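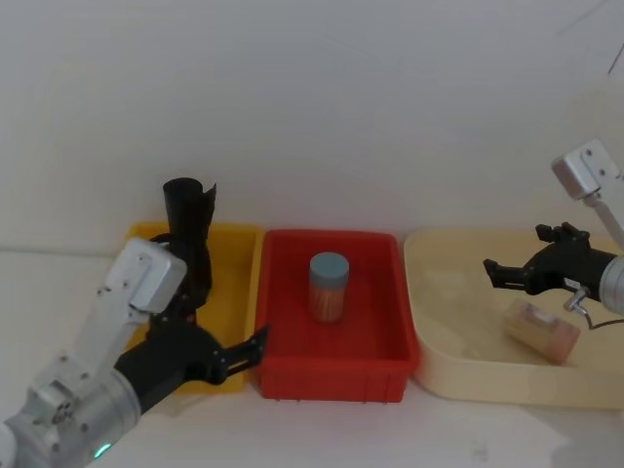
Mabli Wynne asks whether the small jars must really go in first, before the big packets are sorted, and whether the color of the bin makes any difference to the result. The color makes no difference, as long as everybody in the kitchen uses the same one for the same job. The order is important, and it is explained in the steps of this section.

Filed under: Home & Kitchen > Storage > Set-up Guides

4. Setting up the sorting table

This section is for the Brudenia bin set together with the Clerix shelf insert. If you have only the bins, you can follow all steps up to step 8 and then put the bins directly on your shelf.

Before you start, please choose a table which is flat and which does not move when you lean on it. A white or light table top is helpful, for small things like toothpicks are easier to find on it when they fall.

4.1 Placing the bins

1. Wipe the table and let it dry fully.

2. Put the red bin in the middle of the table, with the long side toward you or away from you, as you prefer. The red bin is for things that stay in daily use.

3. Put the yellow bin directly next to the red bin, on the left. The rims may touch. The yellow bin is for things that you want to move to another room.

4. Put the wide cream tray on the right side. The tray is the waiting place. Everything from the cupboard goes first to the tray and only then into a bin.

NOTE: The tray has a low lip. Round containers can roll on it, so lay them down slowly and do not push the tray while they are lying there.

4.2 Sorting small containers

5. Take one container from the tray and check the lid. A screw lid must be turned until it stops. Do not use force after this point.

6. Put the container into the red bin so that it stands upright, lid on top. Leave free space between the container and the walls of the bin, so your fingers can reach it from each side.
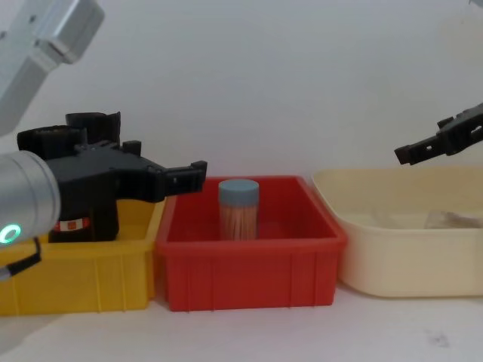 7. Continue with the next container in the same way. When you have more than one toothpick container, keep only the fullest one in the red bin. The other ones can be filled together later, or they can wait in the yellow bin. In our test kitchen we counted 239 toothpicks in one container and 300 in another of the same size, so the size alone does not tell you which is the fullest. Please look at how tightly they stand.

CAUTION: Toothpicks are sharp at the ends. Never reach into a bin where toothpicks are lying open. Tip them first onto a sheet of paper and fold the paper to a channel, then pour them back into the container.

CAUTION: Keep the sorting table out of reach of small children during the whole work, also when you leave for a short moment.

8. When the tray is clear, look into both bins one more time. If you find something that you do not want in either of them, put it back on the tray and decide at the end.
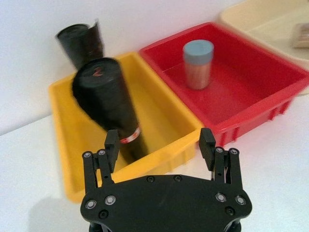
Fig. 3. Yellow bin and its neighbors on a white table top.

4.3 Moving the bins to the shelf

9. Lift each bin with two hands under the rim. Do not carry two bins in one stack when there are standing containers in the lower one.

10. Slide the red bin into the Clerix insert until the front of the bin is even with the front of the shelf. The insert has a marking at 128 mm for the smallest shelf depth. If your shelf is less deep than this marking, do not use the insert.

11. Write the label. We recommend Yimyam labels, which can be removed from plastic without water. Stick the label on a smooth place, for on ribs the corners will come up after some weeks.

NOTE: Labels for the yellow bin are better written with pencil, as the content changes often.

4.4 Cleaning

Wash the bins by hand with warm water and a soft cloth. For smudges on the tray, a little dish soap is enough. Do not use the rough side of a sponge. Repeat the complete sorting once a year; many users do it in October, before the holiday baking begins.

For replacement bins, see section 7.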